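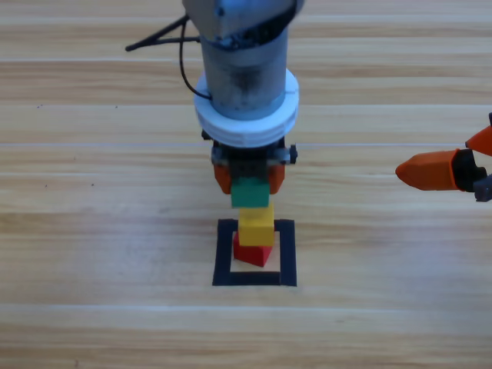

From: Wael Lahlou
To: skirinden-players
Subject: Re: [skirinden] Clomar chapter, save files and the ferry bug

Hello all,

Hatem wrote on Wednesday:

> I've had a go at the new build and got as far as the ferry at Mitton. Three
> things. First, my old saves from the summer load but the journal is blank.
> Second, the ferryman takes my coin every time I talk to him, even when he
> has already agreed to take me across, so I am now very poor. Third, is the
> Clomar chapter in this build or not? The menu says it is, and I can't find
> a way in. I've been up every street in Mitton with a lantern.
>
> Also the rain sounds wonderful, whoever did that.
>
> Hatem Shawky

Thank you for this, Hatem, it's just the sort of report I like getting! I'll go through it in order and then ramble a bit about what's coming, as there's rather a lot and I'm very pleased with most of it.

The journal. Yes, my fault. I changed the way entries are stored so that they can be rewritten when your character learns something new (you'll see this properly in Clomar, where half of what you're told in the first hour is a lie). The old entries are still sitting in the save, the game just doesn't know where to look for them. Build 461 will convert them the first time you load. Please keep a copy of your save folder before you try it. I've tested it on my own saves and on the two that people sent me in the summer, but mine are all very tidy and I suspect yours are not.

The ferryman. I laughed, sorry. He checks whether you have a coin before he checks whether you've paid, so as long as you've got money he'll have it off you. It's a one-line fix and it's already in. If you're stuck with an empty purse, go back to the chandler's and sell the brass compass. You don't need it again until chapter four, and there's another one in the lighthouse anyway. I'm half tempted to leave the old behaviour in for the hard setting, where he's meant to be a crook.

Clomar. It is in the build! You get there by missing the ferry. Wait on the jetty until the evening bell has rung twice, then talk to the woman mending nets and choose the line about her brother. I thought this was obvious and clearly it's nothing of the kind, as you're the fourth person to ask. In the next build she'll call out to you if you're still on the jetty after dark, and there'll be a lamp lit on the small boat. If that's still too hidden then shout and I'll think again.

The chapter itself is the biggest thing I've put in the game so far. Clomar is one town on a hill with a market at the bottom and the Ouazzani house at the top, and you can walk the whole of it without a loading pause, which took me most of the autumn. There are 731 lines of dialogue in there at the moment. Quite a few of them only turn up if you've been rude to people, so do try being rude to people. The Ouazzani family will remember it, and the grandmother in particular is great fun once you've upset her. I wrote her scenes in one sitting and hardly touched them afterwards — that never happens to me.

What isn't finished:

The cellar under the market has walls and a floor and no way out. Don't go down there without saving.

Fishing works but the fish have no names yet, so you'll catch something called FISH_B. It sells for the same as a trout.

Music stops when you cross the bridge and doesn't come back until you sleep. I know why, I just haven't done it.

The map shows Mitton upside down on wide screens. I do not know why. If anyone has a wide screen and a bit of patience, please send me your settings file, I'd be very grateful.

On speed, the old laptop I test with now manages the market at midday with around 100 townsfolk out and about, where the last build was choking well before that. Most of it came from letting people who are out of sight stop thinking. They pick up where they ought to be when you turn the corner. If you ever see somebody pop into place holding a loaf, that's what has happened, and I'd like to know which corner.

The rain is all recorded on my sister's shed roof, by the way, with a tea towel over the microphone. There's a heavier version for the storm in chapter three and I can't wait for you to hear it on headphones.

I'm aiming to put 461 up before the end of November, same download page as always, same password. Hatem, if you'd send me that save with no money in it I'd love to have it for testing. And if anybody fancies reading through the chapter four script for spelling, write to me off list. It spoils everything, so be sure you don't mind.

Cheers,
Wael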